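Nirnon with two kids: stay in the park or outside the gate?

Family Travel > Theme Parks > Planning

lakeshore_dad
We're going to Nirnon in February, two adults and two kids (5 and 8), 3 nights. The in-park hotel wants 246 a night and that doesn't include breakfast. There is a place called Pliso outside the east gate that is a lot less and has a free shuttle. Has anyone stayed at both? The hotel page says guests get into the park early but doesn't say how early or which rides are open.

mapleandrye
We did the in-park hotel last winter. Early entry was half an hour and only the front section was open, so the carousel, the little coaster and the boats. If your 8 year old wants the big rides it won't help you much. For the 5 year old it was great. Mine rode the boats four times before the crowd came in.

tunnelfan
Pliso, no question. The room is a room. You're in it to sleep.

quietcorner22
I disagree with that. With a 5 year old you're in the room every afternoon too. We walked back after lunch, everyone lay down, and we were in the park again by 4:30. You can't do that with a shuttle that comes once an hour in the middle of the day.

tunnelfan
It came every 20 minutes when we were there.

quietcorner22
Morning and evening, yes. Not between noon and 4. It's on the sign at the stop.

tunnelfan
OK, could be. We never went back midday so I wouldn't have noticed. My kids were 9 and 12.

lakeshore_dad
Ours still needs a rest or dinner is a mess. How long is the walk from Pliso if we miss the shuttle?

mapleandrye
It's doable but there's no sidewalk for the last part before the east gate. I wouldn't do it with a stroller. In February it will also be dark by the time you leave.

ticketstub
Before you pay cash for the park hotel, check your points. If you have the Nirnon pass it takes 4000 points to knock one night off, and you get 200 just for linking the pass to your account. We had enough for one night and paid for the other two.

lakeshore_dad
Didn't know about the points. We had passes two years ago, I'll see if they're still in there.

ticketstub
They might have expired. Ours went after a year of not using them and the phone line wouldn't put them back. Worth asking anyway.

oatmeal_again
We've stayed at both, so here is how it went for us.

Park hotel: the rooms are small but quiet. The beds are a queen and a pull-out. The pull-out is fine for kids and bad for adults. Breakfast is a buffet on the ground floor and the line gets long after 8. Go when it opens or eat in the park. The pool was closed for cleaning one of our days.

Pliso: bigger rooms, two real beds, a small fridge and a microwave. The walls are thin and we heard the ice machine all night. Ask for a room away from the stairs. Bring your own blanket for the kids if they get cold at night, the ones in the closet are thin too.

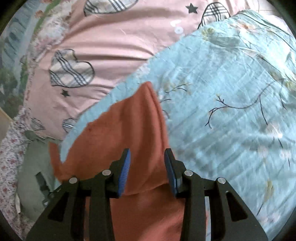 The fridge saved us more than I thought it would. We kept milk, fruit and sandwich stuff in it and only bought one meal a day in the park. If I had to pick again with kids your age I'd still pay for the park hotel, but only if I could get breakfast added at booking. It costs more if you add it at the desk.

tunnelfan
So you liked Pliso better and would pay for the other one. Doesn't make much sense to me.

oatmeal_again
I liked the room better. I liked the location of the other one better. With a 5 year old the location matters more to me.

mapleandrye
If you want a sit-down dinner near the east gate, Đoàn is good and not expensive. Noodle soups, rice plates, a kids' menu. They don't take reservations but we got a table right away at 5:15. Much better than the burger place inside.

quietcorner22
Second Đoàn. The burger place inside was cold food at hot food prices both times we tried it.

ticketstub
I thought the burger place was OK. The chicken was better than the burgers. Agree that it costs too much.

lakeshore_dad
Thanks everyone. I checked and the old points are gone, so no free night. I'm going to call the park hotel about adding breakfast and see what the total comes to. If it's too much we'll do Pliso, skip the midday rest one day and see how it goes.

quietcorner22
Ask them about the pool dates when you call. It wasn't on the website when we booked.

mapleandrye
And ask which rides will be down. They close the log ride for most of February.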